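Kitchen Rules for a Practice Robot

I'm Jordan Hebden, and I look after the practice kitchen at Clirnia, where we run all our robot chores in simulation before anyone lets an arm near real crockery. People keep asking me for my house rules, so here they are (the short version, the long one is taped to my monitor!).

1. Go slow near anything round
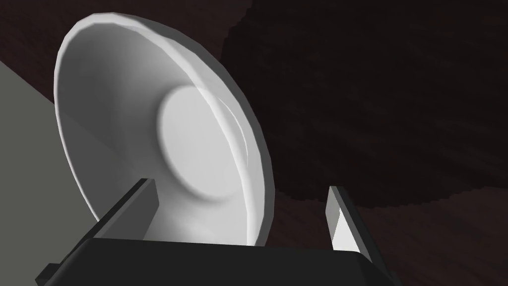
My first rule is speed. Once the hand is within reach of a dish, I drop it to the slow setting and leave it there until the hand has backed away again. Bowls are the ones I fuss over most. With a big white one tipped steeply over the gripper like this, the rim is all slope, and a fast close will send it skating. Get the fingers lined up on either side first, then squeeze gently. I cap every run at 60 seconds too, and if it needs longer I go back and fix the approach.

2. Open hand before you travel

If it isn't carrying anything, the fingers should be wide open before the arm heads anywhere. I used to skip this and lost a whole afternoon to it in December. Check the hand from its own view, and look at what's past it as well, pictures and wall stuff included. 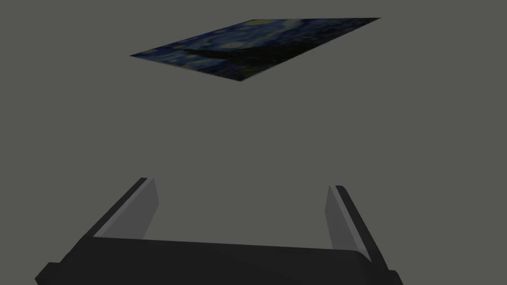 3. Leave a clear lane

Keep a strip of bare table between the hand and the dishes. I like the cups and plates grouped to one side, with handles where the fingers can get at them.

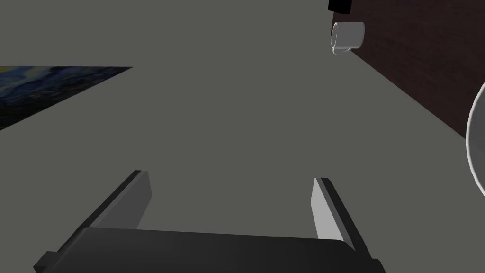
And please don't shuffle things around halfway through a run, however tempting it is! Pause, move what you need to move, write it down in the Wurkon log, then start over from the top. I've got 1056 entries in mine and the boring ones are the ones I go back to most.

4. Two arms, one boss
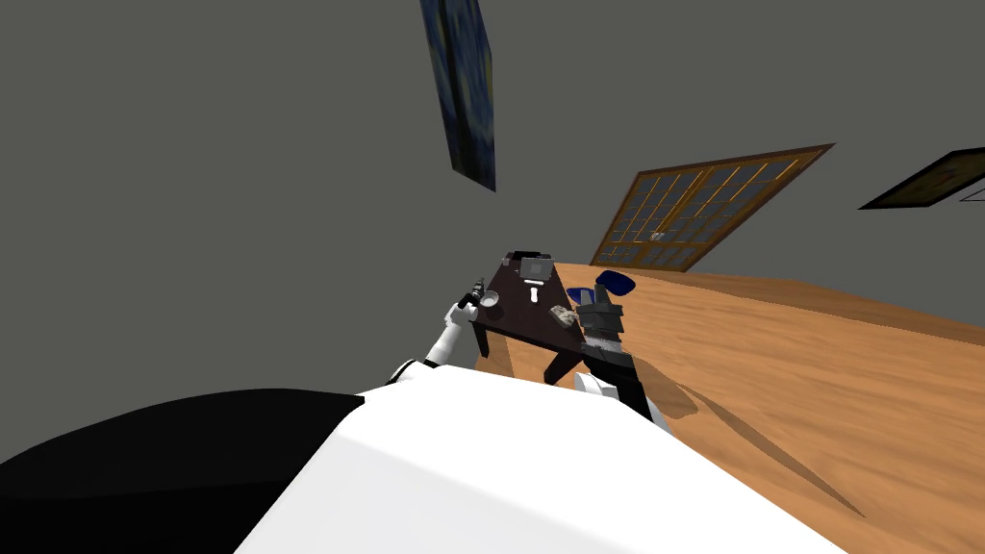
Decide which arm goes first and stick to it. My habit is that one arm holds still while the other one works, and they only move together if the plan says so in writing. Split the table down the middle and it gets much easier: the left arm can have the small light bowl at its end, the right arm gets the dark blue one at the other, and whatever's standing in between waits its turn. Have your stop key under your finger the whole time, even for the dull bits. I check mine at 6 every morning, before coffee.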